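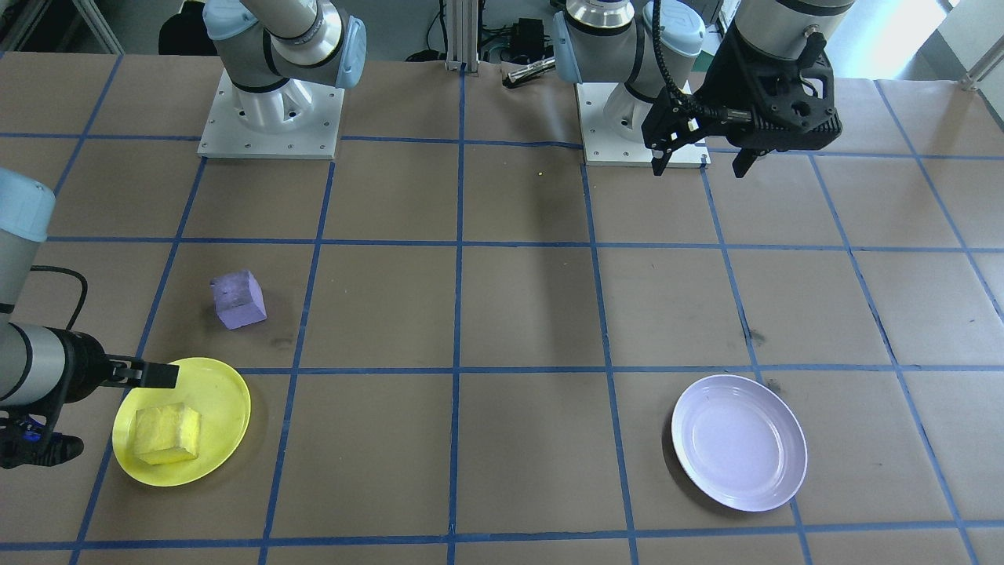 Workshop tips: recording demonstrations without wasting the week

Most advice on teaching robot arms comes down to "get more data". I've never found that much use. More of what? We recorded 749 demonstrations of simple tabletop jobs in September, and if I had to defend every one of them I'd start sweating well before the end. What follows is the housekeeping that made the later ones better than the early ones. I make no claims for the learning side. Ask me again when the thing can put a sponge on a plate in somebody else's shed.

Cover the table first

Brown kraft paper off a roll. It's cheap, it kills the glare, and when it gets scuffed you can lay another sheet. Pull it tight and tape the underside of the edges, then do the grid on top with painter's tape. Press the crossings down with a thumbnail or a gripper finger will find the loose corner.

Leave marks on the paper alone if you're partway through a session. Changing the sheet in the middle is worse than a smudge. If you must change it, write down which recordings came before and which after.

Use the grid for the log

People lay a beautiful grid and then line everything up with it, dead centre of the square, every time. Then they wonder why the arm is hopeless when a plate sits across the tape. The grid is for you, so that you can write "plate, second row, over the line" and put it back there tomorrow. Put things across lines. Put them on crossings. Turn the cube so a corner faces you.

I was sold on a system from Plarnberg that was supposed to choose the starting positions for us. It chose them. A good many were under the arm's own elbow. A page of squares and an ordinary die does the same work, and you can cross out the silly ones yourself.

Pick dull objects

Plates, a sponge, a foam block. Nothing that rolls on its own and nothing you'd be sorry to crush. Foam forgives a bad close of the gripper, which helps the operator but may also be teaching sloppy habits, and I haven't seen anyone measure that properly. Do some with harder things before you brag about your grasping.

Keep the colours few at the start. Then, before you trust any result, swap them. If yellow always goes on yellow in your recordings, you don't know whether the system has learned to stack or to match. We had a run of 21 where the operator always reached for the nearer plate, and the instruction on the sheet said nothing about near or far. Every one of them was marked as good. 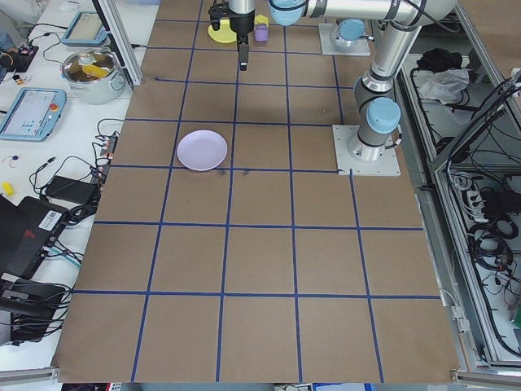 Phyllis Bickerstaff wrote in to say she thinks I'm too hard on tidy layouts. In her view a beginner should do a full round with everything centred, get the hand movements smooth, and only then start scattering things about, as a clumsy demonstration in a clever position is still a clumsy demonstration. She throws the first round out entirely and calls it practice.

Fair enough, provided it does get thrown out. In my experience practice rounds have a way of creeping into the total once someone upstairs asks how many you've got.

Decide what a failure is before you start

Write it on a card and stick it where the operator can read it. Ours has four lines:
Dropped and picked up again: keep, mark as recovery.
Wrong object: bin.
Object off the paper: bin.
Operator stopped to think: argue about it.

That last one is serious. A long pause over an object looks to us like a person thinking. To the learning system it may look like part of the job. Karim Haddad keeps the pauses in on the theory that they wash out. I cut them. We've been running it both ways and neither of us has won, so treat any firm advice on this with suspicion, mine included.

Take shorter turns

Quality goes off long before the operator notices. We swap after 20 minutes or so and it could probably be less. Don't let the next person start until they've read the last few lines of the log, or you'll get the same corner of the table all afternoon.

Two arms on one table makes this harder. Park the idle one in the same pose every time and write the pose down. If it wanders about between recordings, that's one more thing changing that you didn't mean to change.

The side bench

Everybody's side bench turns into a junk heap. I gave up fighting it and made two rules. The pendants stay where a hand can reach the stop button without leaning over the paper, and power leads don't cross the working area. The rest can be a mess, within reason.

Whether the mess matters to the cameras is an open question. The Lustow people told me background clutter makes a system sturdier. The Ouazzani guide says to hang a sheet. Neither gave a shred of evidence. My compromise is to leave it but shift it about between sessions, so the arm can't get attached to any one pot or crate.

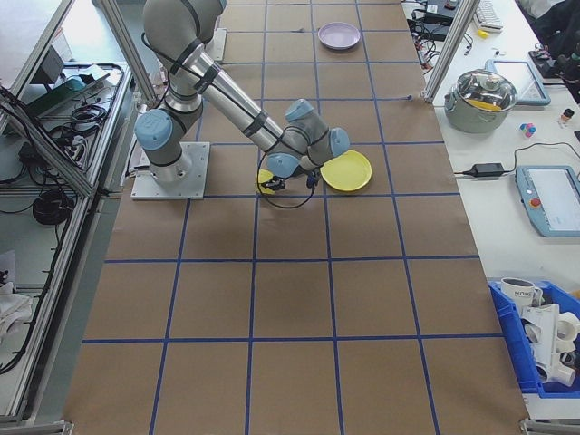
One arm working low over the grid, with the yellow plate beside the wrist.

Check the recordings on the day

Watch three from each session at normal speed, picked by somebody who wasn't driving. You're looking for a bumped camera, a label that doesn't match, and the arm blocking the view at the moment that counts. Software will catch some of that. The Andumia checker passed a whole session in which the label said "cube" and the operator moved the sponge.

Back up before you tidy.

Things I'd still like to know

How much of all this survives a change of table height.
Whether the recoveries help. I suspect so, but I suspect lots of things.
Where to get painter's tape that doesn't lift in humid weather. Suggestions welcome.

Last changed Nov 30, 2021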